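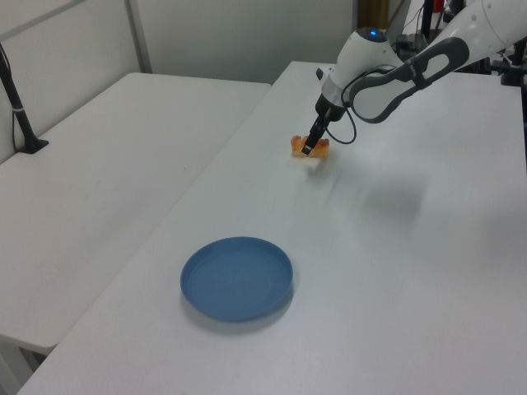

Golden on top, lighter underneath.

Stale Bread, Six Good Ways

I love the end of a loaf almost more than the start of it! Once the heel goes hard it's ready for all kinds of jobs, and I keep a bag in the freezer door just for scraps.

Croutons first. Tear (don't cut, the ragged edges crisp up best), toss with olive oil and salt, and bake at 350 for 14 minutes, shaking the pan once.

Crumbs are even easier. Grate a frozen heel on the big holes of a box grater, straight over mac and cheese.

If your brown sugar has turned into a brick, tuck a slice in the jar overnight and break it up in the morning.

To bring back a whole crusty loaf, run it quickly under the faucet and give it 6 minutes in a hot oven. The crackle when you squeeze it is wonderful!

My neighbor Rosario Pace puts cubes in her tomato soup and blends the whole pot. So silky, and no cream at all. I make it every Tuesday in January.

And bread pudding, of course, with raisins or without (with, please). Sweet rolls work too, just cut the sugar by half.

Toss anything with mold on it, the whole piece.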